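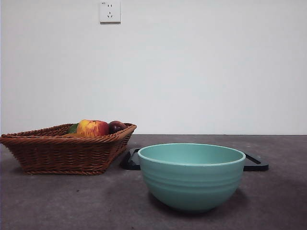

The fruit basket is back. Those of you who were here last March will remember how the previous one ended, and Myrtle Strickland would like it known that she still has the email thread, all 17 replies of it.

The new rules are short. Take one piece. Eat it the same day. If you put something in, make it something you would eat yourself, which rules out whatever Makis Deligiannis brought back from Pundari.

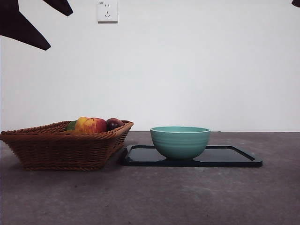 Cores and pits go in the compost pail by the Cullinane Room door, before 5 if you can manage it. The wicker does not go in the dishwasher. We own one basket now where we used to own two, and Makis has offered to explain why to anyone who buys him a coffee.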